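# Trarley Cable Module

Trarley is the deformable-object module for the Bittencourt two-arm workcell. It adds a recording and training method for cables, cords and thin hoses, along with the software to run the result on the cell. Cells already running the Cisa controller can take it as an upgrade.

## What it does

Most pick-and-place methods assume that the object has one shape. A cable doesn't. Each time it is dropped it lands in a different tangle, and a grasp that was good a second ago may be under another loop now.

Trarley handles this by splitting the work in two. A tracing model reads the overhead views and returns the cable as an ordered line with its crossings marked, over or under at each one. A motion model then picks a point on that line and a direction to pull. After each pull the arms back away, the cable is traced again, and the next move is planned from the new state. There is no long plan to go stale.

The tracing model needs no markers on the cable. It does need color contrast with the work surface. We recommend a light, plain top and a cable of one solid color for the first set of recordings. Dark cables on dark mats are not supported in this release.
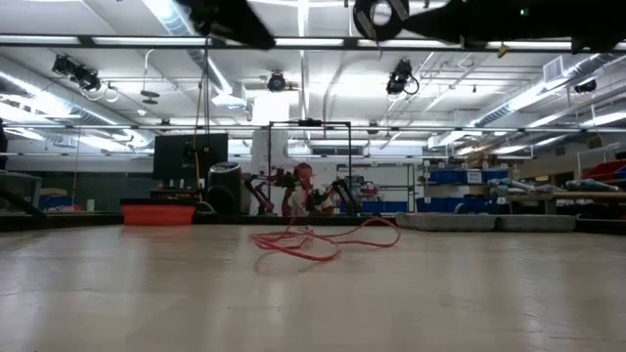
*Red cable on a wood work surface, with a framed two-arm station behind.*

## How the data is recorded

An operator demonstrates each task, and the cell logs joint positions, gripper state and all camera streams on one clock. A task starts from a random drop and ends when the operator marks it complete or failed. Failed runs are kept. They are used to train the stop check, the part of the software that decides when to give up on a knot and shake it loose.

A base set takes 400 demonstrations. Adding a new cable type to a trained base takes 50, provided the stiffness is close to something already in the set. Very soft cords (shoelace, braided cotton) behave differently enough that we treat them as a new base.

Overhead lighting matters more than we first expected. Polished tops throw streaks back at the cameras, and an early tracing model followed a few of them as if they were cable. The current one is trained with glare added to the input. A matte top is still the safer choice.

## Results

The release model was tested on 317 random drops of a single cable, none of them used in training. A run counted as a success when the traced line had no crossings left and both ends were free.

| Outcome | Runs |
|---|---|
| Untangled | 254 |
| Stopped by the stop check | 50 |
| Wrongly reported as untangled | 13 |

All 13 wrong reports came from the same fault. Two strands were lying side by side and the tracer merged them into one. A second look from a lower camera catches most of these offline, but it slows the cycle and is turned off by default. Set `verify_low = true` in the task file to use it.

The stopped runs were mostly tight knots near a connector. The grippers can't get a finger into a closed loop at that point, and no amount of pulling on the outer strands helps. Those should be passed to a person.

## What you need

- Bittencourt cell, two arms, with parallel grippers
- Cisa controller with the GPU card fitted
- Overhead cameras, fixed mounts, calibrated to the table
- Low camera, fixed mount (only for `verify_low`)
- Plain work surface in a light color

The Brultberg soft fingertips are optional. They reduce slipping on round jackets, but they wear faster, and the tracer has to be recalibrated after each change.

## Limits

One cable at a time. Two cables in the work area will be traced as one, and the motion model will pull on both. Branching harnesses are not supported. Do not use the module on live cables.

Recalibrate if a camera mount is bumped or the table is moved. The calibration routine can be scheduled, and ours runs on Sunday when the cell is idle.

## Ordering

The module ships as a software license per cell, with the base model and the test drops included. Fingertips and the low camera are ordered separately. Trained models can be moved between cells with the same camera layout. If the layout differs, plan on recording a new base set.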